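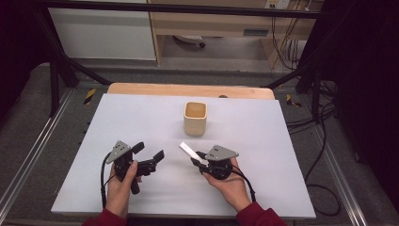
录制中。双手各一只手持夹爪，方口小瓷杯放在板子中部。

1
开一串帖子，记一下我们给 Drurnotach 采示范数据的做法。之前有几个人私信问流程，我零零散散答过，每次答得都不太一样，还是写在一处比较省事。写到哪算哪，顺序不一定讲究。

2
先说目标。第一批要 3,000 条合格的双手示范，内容都是桌面上的小件操作：拿起、挪位、转向、换手、放下。合格的意思后面会讲，跟“录下来了”差得比较多。

3
采集用的是手持夹爪，人直接拿在手里做动作，不经过机械臂。好处是快，人手的动作习惯能保留下来，推、蹭、拨正这些小动作都有。坏处也是这个，人手能做的动作有一部分机械臂做不了，比如手腕拧到很别扭的角度。这种数据录得再漂亮也得扔。

4
所以新人上手第一天不录正式数据，只练“慢”和“收着手腕”。慢不是全程慢。接近物件那一段可以正常速度走，快合拢的时候放慢，合拢以后停一下再抬。很多人刚开始会一边合拢一边抬，回放里看不出夹爪到底什么时候吃住了力，后面对时间轴的人会很痛苦。

5
对时间轴的人就是我，所以我对这件事意见比较大。

6
录制软件用的是 Veltetti，我们内部改过一版。原版每条开始和结束要到电脑上点，两只手都占着，只能放下夹爪再去点，每条的开头结尾都会多出一段伸手、放手的动作。现在改成双爪同时合拢两次算开始，再来两次算结束。偶尔会误触发，主要出在换手的任务里，因为换手时两边本来就会先后合拢。

7
误触发的处理：不要当场补救。有人发现触发错了，会停下来重新合拢两次，想接着录，结果一条里套着半条。正确做法是把手上的动作做完，东西放下，喊一声“废”，旁边的人记一下条号。喊出声就行，不用解释。

8
任务清单目前分三类，写法尽量短：
单手拿放，左右手都要做
双手配合，一只手扶一只手转
换手，从左到右或者从右到左
每类下面再按物件分。杯子和方块一类的小件先做，布料、绳子、袋子都排在后面，第一批里没有。

9
为什么先做杯子。杯子有口有壁有底，夹的位置不同，动作就完全不同：夹外壁、一片手指伸进口里夹壁、从侧面推。方口的杯子还多一个朝向问题，夹平面和夹角是两回事。圆杯转多少度都一样，学不到朝向。

10
清单里“一片手指伸进口里夹壁”这一条要注意：下去之前先在杯口上方停住，再竖直往下。斜着插进去人做得到，换成机械臂很容易把杯子带翻。Birsen Aksoy 复查的时候专门看这一步，斜着进的一律退回。

11
物件的起始位置。一开始我们让采集员“随便放”，结果人的随便一点都不随便，放来放去都在自己顺手的那一小块，靠右，离身体不远不近。回头把起点画成分布图，中间一团墨，四周是空的。

12
现在改成抽卡。一副卡片，每张写一个格子和一个朝向，抽到哪张放哪，放完把卡插回去再洗。格子没有画在板子上，是用一张透明片盖上去比着放，放好就把透明片拿走。画在板子上的话模型会学到线，这个坑 Dritach 那个旧项目踩过，当时用胶带贴了定位点，后来胶带一撕成功率就掉。

13
说到板子。背景不要太花是对第一批而言的。第一批就是要干净的浅色台面，让模型先把手和物件的关系学明白。第二批会换台面、换光、往旁边放干扰物。有人建议一上来就全混在一起录，理论上没问题，实际操作里出了错很难查是哪边的问题。我们人手少，选了好查的那种。

14
每个采集员一场录 60 条，录完必须下来换人。原来没有上限，有人一口气录一下午，数量好看，后半段的动作越来越像复制粘贴：同一个高度抬，同一个角度放，连停顿都一样长。对学习来说这些后半段的价值很低，还会把分布往一个人的习惯上拉。

15
手也会酸。夹爪单拿着不觉得怎样，举着做精细动作是另一回事。手酸之后的第一个表现是放下的时候变重，物件落到台面会弹一下或者滑一小段。听声音就能听出来。听到了就提醒换人，不用等满。

16
接着说线。夹爪后面拖着线，线的走法每场开始前要理一遍。左手的往左走，右手的往右走，留够松量，别从台面中间过。做换手任务的时候两手会交叉，最容易把线带进来。线扫到物件的那条直接废，不用看后面做得好不好。

17
也有人问为什么不用无线。试过，延迟不稳定，两只夹爪的时间戳会慢慢错开。单手任务无所谓，双手任务差一点点就会出现左手还没松、右手已经拿走的怪事。等有更靠谱的方案再换。

18
视角问题。我们同时留两种视角，一种是从上方看整个台面的，一种是装在夹爪上的。前一种给人看得多，复查、剪辑、找误触发都靠它。模型主要吃后一种，因为以后装到机械臂上，能保证一致的就是夹爪上的那个视角。

19
夹爪上的视角有自己的脾气。手指永远在画面里，占的地方不小，物件离得远的时候只有一点点大，甚至只露一截。采集员从自己眼睛的位置看，觉得物件一直好好地在那，夹爪那边可能早就看不见了。所以要求起手的时候先让夹爪“看到”物件，再往前走。

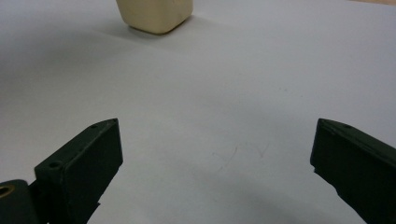 20
Elif Naz Taşdemir 在下面问：起手这段夹爪还空着、离物件很远，对学习有用吗？存着占地方，训练的时候是不是应该剪掉，只留快碰到和碰到以后的部分？

21
问得对，我们内部也吵过。结论是留着。剪掉之后训出来的模型，放在物件旁边表现很好，放远一点就不知道该往哪走，因为它没见过“远”。接近这一段看着无聊，里面有方向、有速度、有手指该张多大，都是要学的。

22
但是不能留太多。有些人起手之前会悬在那里想事情，夹爪不动，一停就是好几秒。模型会把停着不动也学进去，到时候机械臂在桌子前面发呆，你还以为是程序卡了。现在的做法是自动把开头完全静止的部分裁掉，动起来以后的全部保留。

23
中间的停顿不裁。合拢后停一下是我们要求的，那个停顿有意义。自动裁剪只管头尾，这条规则写死了，谁也不要手痒去改参数。上个版本有人改过，把合拢后的停顿一起裁了，整批重跑。

24
张开的大小也说一下。接近的时候手指要张到比物件宽一点，不要每次都张到最大。张到最大当然最保险，可是旁边有别的东西时就会碰到。第一批台面上没有别的东西，碰不到，人就会偷懒。习惯要在这时候养成，第二批再改就晚了。

25
回到“合格”。一条要算进总数，得过三道：
程序查一遍，丢帧、时间戳、两只夹爪的轨迹有没有跳
采集员自己看一遍回放，当场看，不攒到晚上
另一个人抽查，主要看手腕角度和放下的瞬间
自己看自己的那一道大家都嫌烦，但它抓到的问题最多，因为刚做完还记得哪里别扭。

26
轨迹跳是最常见的硬毛病。多数是夹爪晃得太快，或者被手臂挡住。程序标出来的直接丢，不修。早期我们修过，插值补上，看着很平滑，训出来的动作在那一段会飘。省下来的那几条不值得。

27
失败要不要留？物件夹起来又滑掉，重新夹一次成功了，这种留，单独打标签“补救”。完全没成的也存，但不进训练集，放另一个目录。以后也许会用来训一个判断成没成的小模型，现在没空做。

28
不许故意表演失败。有段时间听说“补救”数据值钱，有人开始演，夹到一半手一松，再夹。演出来的滑落跟真的差别很大，真的滑落之前手指会有一点点位移，演的是突然张开。一眼能看出来，看多了有点想笑，笑完还是得删。

29
标签尽量少。最早的表格有一大排：物件、材质、起点、终点、用手、夹法、难度、备注。难度那一列三个人填出来三个样，后来删了。夹法也改成程序根据轨迹先猜，人只改错的。现在采集员手填的只有任务名和是否补救。

30
文字指令是后写的，不让采集员边做边写。同一条会配几种说法，“把杯子放到左边”“杯子往左挪一下”“拿起杯子，放左边”。写指令的人要看着回放写，不能看着任务清单写。清单上写的是计划，做出来未必一样，有人左右会反。

31
左右这个事真的要说一下。全部以采集员自己的左右为准，不以看视频的人为准。Ekinci 那边的场地一开始是按对面观察者的左右写的，两边数据合到一起，模型听到“左”就抽签。查了很久，最后是 Birsen 盯着两条并排的回放看出来的。

32
现在两边场地用同一份说明，打印出来贴着，一共就一页。长的那份没人看，我自己也没看完，虽然是我写的。

33
每场开始前的检查，照抄说明：
夹爪手指螺丝，用手晃一下，不松
手指内侧擦一遍
空合三次，看软件里的开合数值回不回零
线理好，松量够
录一条试录，回放能打开再往下走
试录那条记得删，命名里带 test 的程序会跳过，但总有人忘了带。

34
手指内侧擦一遍是后来加的。沾了灰以后摩擦会变，人拿着会下意识多用点力，自己感觉不到，数值上能看出来。瓷的东西表面滑，差别尤其明显。

35
衣服有一点要求：袖口别太宽，别垂到台面上。颜色不管，长袖短袖都行，最好大家穿得不一样。上方视角里前臂一直在，全组穿一个颜色的工服反而不好。

36
光线。窗帘录制时拉上，靠固定的灯。影子会动的话，前后录的数据放一起能看出时间来，模型也能看出来。第二批会专门放开这一条，先把固定光的做完。

37
有人问数量够不够，3,000 条听起来很少。对单一场地、小件、固定台面来说，先看看曲线再说。我们每攒一部分就训一次，不等到最后。等到最后才训，发现起点分布有问题，那就全部重来。抽卡那个改动就是中途训出来的结果逼出来的。

38
中途训练的结果我不在这里贴数字。评测还没定下来，同一个模型换个人摆物件，成绩就不一样。评测的摆放也要抽卡，而且跟采集用的是两副卡，不能混。混过一次，那周的成绩特别好看。

39
目前卡得最厉害的是换手。单手拿放已经比较稳定，双手扶着转也还行。换手的问题是两只夹爪的视角会互相看见，对面那只挡在前面，物件只剩一个角。人靠手感就能接过去，模型没有手感。下周试试让交出的那只手先停死，接的那只再靠近，录 7 个人的，每人一场，看退回率会不会下来。

40
另外一个没解决的：左撇子。组里左撇子录的单手左手数据明显比别人的干净，右撇子录左手就会犹豫，轨迹一抖一抖的。要不要让大家只录自己的惯用手？那样左手的数据全来自很少的人，又回到习惯单一的问题。现在是都录，左手的退回标准一样严，所以左手进度慢。

41
Elif 又问能不能把右手数据镜像一下当左手用。试过，夹爪视角镜像以后影子方向也反了，固定光的场地里等于凭空多出一盏灯。混进去一小部分没看到坏处，也没看到好处，先放着。

42
说明那一页整理好之后我会贴出来，要把内部路径先去掉。抽卡用的卡片模板也可以一起给，就是个表格，自己打印自己剪。剪的时候注意边要齐，不齐的那几张洗几次就认得出来了，等于没抽。

43
有做类似采集的，想问一句：你们换人之后夹爪要不要重新标定？我们现在是每场开头标一次，中途换人不标，总觉得握法不同会有一点影响，但还没单独测过。有数据的话留言给我。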